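Pridar Slide Scanner: A Long Winter With Other People's Vacations

Posted May 14, 2025

I inherited the family slides because I was the last one to leave the room. They came in shoeboxes, in carousels, and in one case in a bread bag, and they had been living in a closet next to a water heater. The Pridar costs $200, takes slides four at a time, and promises on the box to turn your memories into "living files." I have now fed it 2,920 slides, and I feel I've earned an opinion.

The box says any computer will do. Any computer will do if you enjoy watching a progress bar think about its life. The bundled software holds every scan in memory until you save the batch, so if you have a desktop with a free slot, fill it before you start.

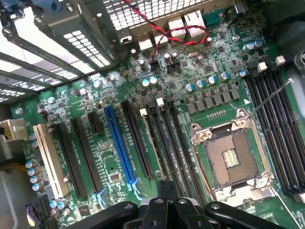
The board inside a desktop tower, and below it a memory module at its slot.
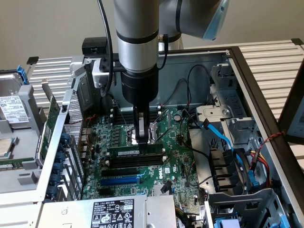
One reader of my first post on this wrote that more memory had done wonders for the software and nothing at all for the scans, which still came out "the color of weak tea," and asked if there was a setting for that. There is. It's called Auto Tone, it's on by default, and you should turn it off and never speak of it again. Auto Tone believes that every picture taken before I was born happened at sunset. With it off, the colors are a little flat but they are at least the colors on the slide, and you can warm them up later if you miss the tea.

The scanning itself

You load four slides into a plastic tray, push the tray in until it clicks, and press the one button. It hums. After a bit less than a minute you get four pictures, the right way around if you loaded them the right way around, which I managed more often as the winter wore on. The tray is the best part of the thing. It holds cardboard mounts and plastic mounts equally well and it never once chewed a corner. Glass mounts don't fit. The manual says they do, and has a drawing of one fitting, and I can only say that the person who made the drawing has a better tray than mine.

Sharpness is good in the middle and fair at the edges. For a lineup of aunts, this means the important aunts are sharp. I looked at the same slide on a friend's much fancier Seneviratne and yes, the Seneviratne was better, in the way a restaurant omelet is better. You could see the stitching on a beach umbrella. I don't need the stitching. I need to know whose beach umbrella.

Dust is another matter. The Pridar has a dust removal mode, and what it removes is mostly birds. It also took a button off a coat and, in one picture from a lake, a small boat. Leave it off and buy a squeeze blower and a soft brush. I used a Sunex blower because the hardware store had it by the register, and it's fine, it blows. Clean both sides before loading. I skipped this for the first couple of boxes and did them all over again in April, muttering.

The software, since we have to

It's called Cludirine. I don't know why, and the About page offers no clues. It opens with a picture of a laughing family who have plainly never used it. You can rename a batch, rotate things, crop things, and export. Rotating is quick. Cropping works if you approach slowly. Renaming a batch will put the number before the name or after the name depending on its mood, and I've ended up with folders where "Florida" sorts in two different places, like a state that has had a falling out with itself.

At scan 1,506 it told me my library was full. It wasn't. The fix is to start a second library and pretend the first one is a different family. There's a line in the help pages saying a library can hold 3,000 pictures, and I've read that line many times now, with feeling. Save after every tray. I mean every tray. The program asks if you're sure when you save and does not ask when you quit.

What I'd tell you before you buy

Throw out slides first. Hold them up to a window. My family owned a camera with a very willing shutter, and I scanned a lot of Grand Canyon that had no people in it, and I can report that the canyon looks the same now. If I'd been stricter at the window I would have been done before the snow melted.

Write on the boxes before you empty them. The handwriting on the lids was the only record of who went where, and I recycled two of the lids.

Ask your oldest relatives to sit with you for an evening or two. Mine disagreed about nearly every face and I typed in both answers.

Good: the tray, the price, honest color once you turn off the help, one button.

Bad: glass mounts, the power cord (about the length of a shoelace), dust removal, everything named Cludirine.

Would I buy it again? For a few boxes, yes. For a full closet I'd at least price a scanning service first, and then probably buy the Pridar anyway out of stubbornness. Mine is for sale as soon as I've dealt with the bread bag.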